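The Danell Lofts

I signed for a one-bedroom in the old Danell mill in November, mostly on account of the windows. They're 14 feet high! The brochure said the place used to turn out carpet, and the agent from Juvmont kept calling it "a landmark reborn" while she hunted through 40 keys for mine.

My first night, the elevator stopped at 3. I live on 2. The doors opened on a hallway they hadn't converted yet (bare brick, a long row of looms under sheets), and it smelled like warm wool. I held the button down and said excuse me, I don't know who to.

Next morning I called Juvmont. The agent was very nice about it. She said the third floor was sold out, all finished, lovely people up there, and had I thought about a parking space?

So I bought a rug. I figured it was only polite.

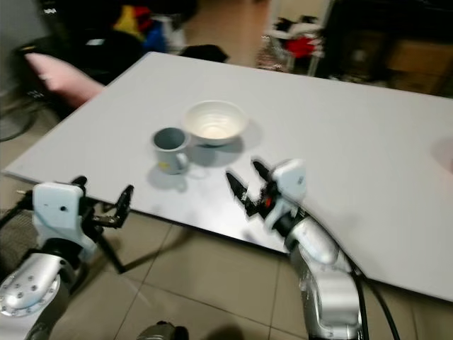
My mug and bowl, first week at the Danell.

The elevator has gone straight to 2 ever since, but some nights, right over my bed, I hear the looms start up, and I sleep like a baby.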